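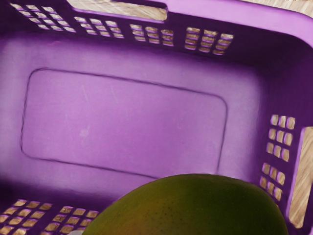

The Stockdale open day is a public demonstration of robot picking software held each June at the Stockdale site of Plollow, a maker of warehouse automation. It is best known for the basket demonstration, in which a simulated arm is asked to move fruit and other small goods in and out of a purple plastic basket. The simulator, Nilex, is developed in house and shown on a large screen in the visitor hall.

Format

Visitors are admitted in groups and stay for two sessions. The first is a talk on how Nilex renders objects such as a mango with speckled skin, or a basket with square ventilation holes and handle slots in its walls. The second is a run of picking tasks, introduced by a presenter and shown from viewpoints close to the goods. Questions are taken at the end, time permitting. At the most recent event the talk ran long and there was room for very few.

Claims and results

Plollow's handout states that the software completed 200 picks in rehearsal with 7 failures. It does not say what counted as a failure, whether a dropped item could be tried again, or whether the rehearsal used the same objects as the public run. The company has not released logs. The handout also describes the system as "ready for the produce aisle," a phrase that does not appear in its technical notes.

All of the basket tasks are simulated. A physical arm is kept in the next hall, but it has only been shown moving sealed cartons. Simulated fruit does not bruise in Nilex, and the notes list skin damage as outside the scope of the model. For a grocery buyer this is a large gap – a mango can be picked up correctly and still be unfit for sale.

Reception

Coverage in the local trade newsletter was friendly and repeated the handout closely. A longer review by the Kindmont buyers' group praised the rendering but found little in the program that would help a customer judge speed or cost. It asked for an unrehearsed run with goods chosen by visitors. Plollow said it would consider the request – the following program did not include one.

See also

Bin picking
Physics simulation
Trade demonstration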